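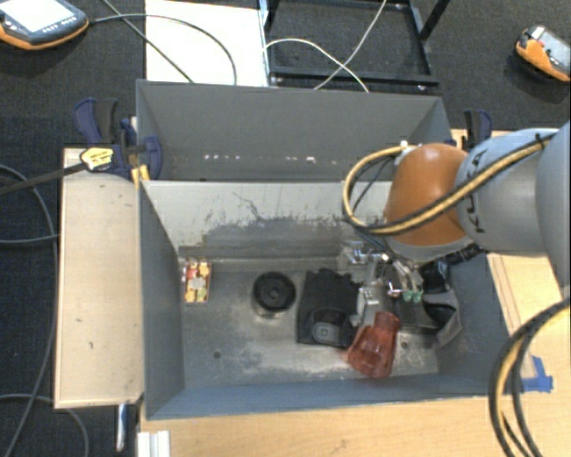 Warrick Tuhiwai wrote in after the last post to ask whether a learned grasp score is worth the trouble when a plain depth heuristic already clears most of a bin. Fair question, and I now have numbers.

I ran 377 attempts with the KUKA arm picking out of a grey metal bin of mixed objects: 200 with the heuristic, the remaining 177 with the Kerslake scorer. Success rates on rigid items were close enough that I would not claim a difference. Folded fabric was another matter – the heuristic aims at the highest point, and on cloth that tends to be a crease which slides out of the fingers. The scorer prefers edges with some slack beside them.

Translucent objects remain poor under both. The depth image has holes there and neither method sees much to grasp. Fraser Urquhart suggested filling the holes from colour before scoring. I will try that in September, with the gripper force left as it is.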